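2019-04-06 晴，风很大

今天终于把第一批石墨烯样品转移成功了！到现在手还有点抖，晚饭都没好好吃，先把这些写下来，不然明天肯定忘掉一半。

早上七点多到的实验室，比平时早。昨晚睡前一直在想那层PMMA的事，梦里都在等它溶解。前面五片都废了，有的是捞的时候卷边，有的是烘干以后中间裂出一条大缝，显微镜下面一看像干掉的河床。Paula Furtună 前天跟我说，你捞得太急了，水面还在晃你就下手。我当时嘴上说好好好，心里其实不太服气，觉得问题肯定出在铜箔刻蚀的时间上。今天老老实实按她说的做，把烧杯放稳，等水面完全平了再把硅片斜着伸进去，慢慢地、慢慢地往上提，那一小块几乎看不见的膜就那么贴上来了，边上一点褶子都没有！我在通风橱前面憋着气，提出来以后才想起来要呼吸。

然后是烘干，先让它自己斜靠着晾，再上热板，从低温一点点往上加。这段时间最难熬，什么也不能干，又不敢走远。我就坐在旁边把本子上的旧记录重新抄了一遍，发现一月份写的参数有两处单位都漏了，补上了。那时候我刚来Jarkodstead，连移液枪都拿不稳，写的字也歪歪扭扭，现在回头看挺好笑的，不过也挺感激那个时候的自己，什么都往本子上记，连当天窗户开没开都写了。

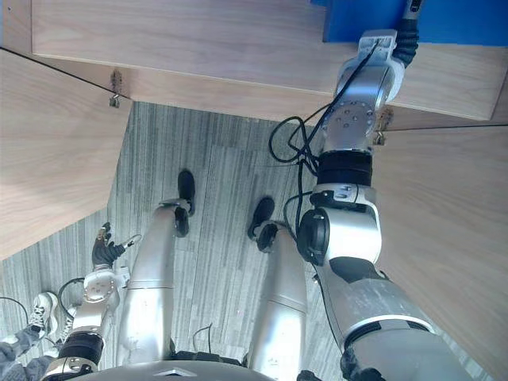
中午去食堂吃了土豆饼，排队的时候还在跟Paula讲拉曼的事。她说先别高兴，光学显微镜下面好看不算数，要看谱。她总是这样，可是她自己走路都比平时快，我看得出来她也很想知道结果。下午的机时本来是Wallner那边的人订的，他们临时改了时间，空出来一段，我们赶紧补上。运气真好！

测拉曼之前先校准，硅峰对好，再找样品。我在屏幕上移来移去找了半天，第一个点打下去，G峰出来了，2D峰也出来了，又尖又高，D峰几乎看不到。我当时就喊了一声，隔壁做镀膜的同学还探头进来看。Paula让我别光看一个点，换地方再打。于是我们做了一张小面扫，一共111个点，一边等一边聊天，聊她老家的樱桃酒，聊她刚读博那年怎么把一整盒晶圆掉在地上。扫完一看，绝大部分地方都是单层，只有左上角有一小块双层，还有一处大概是残胶。这对我来说已经好得不得了了！

我以前在书上读这些，总觉得离自己很远。一层碳原子，贴在氧化硅上，居然能用普通的光学显微镜看出来，只因为底下那层氧化物的厚度刚好合适，干涉以后就有了一点点颜色差。本科的时候老师讲到这里，我在下面打瞌睡（真对不起老师）。今天自己在目镜里看到那一片淡淡的紫，边界清清楚楚的，一下子就全明白了，薄膜干涉的公式原来说的就是这个东西。晚上回来我又把那一章翻出来看了一遍，看得津津有味，连后面的习题都做了两道。

接下来要做电极。版图已经画好了，放在共享盘里，器件编号排到581，不过第一轮只打算做一小部分，先看接触电阻能不能压下来。Paula的意思是先用最简单的背栅结构，别一上来就想做花的。我其实很想试顶栅，也想试她说的那种边缘接触，可是她讲得有道理，最简单的都没测明白，后面出了问题根本不知道该怪谁。我已经答应她了，顶栅的图就先存着，名字叫“以后再说”。 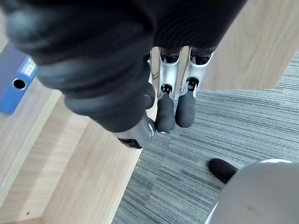
光刻那边的培训我还差最后一次考核，要自己独立走完一遍匀胶、前烘、曝光、显影。匀胶我现在比较有把握，显影还是容易过头，上次盯着片子看入了神，多泡了几秒，细线条全没了。这回打算把计时器放在眼前，嘴里也跟着数。考核过了就能自己订超净间的时间，不用每次都求着Paula陪我，她最近在赶论文，眼圈都是黑的，还肯花一下午陪我扫谱，我得请她吃顿好的。Petcombe那家面馆听说不错，就是有点远，要坐公交再走一段上坡路。

说到超净间，我现在居然有点喜欢穿那身衣服了。刚开始觉得闷，帽子勒得额头疼，护目镜还起雾。现在一进去，风机嗡嗡地响，黄色的灯一照，脑子反而特别清楚，一件事接着一件事做下去，手机也不在身边，出来才发现三个小时过去了。妈妈在电话里问我每天待在那种地方会不会无聊，我跟她讲了半天，讲到一片小小的硅片上可以放下多少个晶体管，她说听不懂，但是听我讲话的声音就知道我过得不错。嗯，是过得不错。

还有件事要记：组里订的那台旧探针台，Plundska，大家都这么叫它，我一直以为是型号，今天才知道是早年一位师兄给起的名字，贴纸还在侧面，已经磨得看不清了。它的三号针有点松，下针之前要先轻轻拧一下，不然读数会跳。这个窍门写在墙上的便条里，可是便条被后来的便条盖住了，我今天翻了好几层才找到。明天有空我想把那些便条全部抄一遍，按仪器分开，打印出来贴好。

晚上骑车回来，顶着风，蹬得很费劲，可是一路都在笑。过桥的时候天还没全黑，水面上一条一条的光，我又想起早上那片膜贴上硅片的样子。到家煮了面，加了两个鸡蛋，边吃边给数据画图，2D和G的强度比做成一张彩色的分布图，换了五种配色，最后还是用了最开始那一种。存图的时候文件夹里已经有546个文件了，乱得要命，名字什么“新的”“最新的”“真的最新”，这个周期结束以前一定要整理。

明天要做的：样品放回氮气柜，别忘了贴标签；给超净间发邮件约考核；问Paula退火的事，看看那点残胶能不能去掉；买牛奶。

困了，可是又不想睡。再看一眼谱图就关灯。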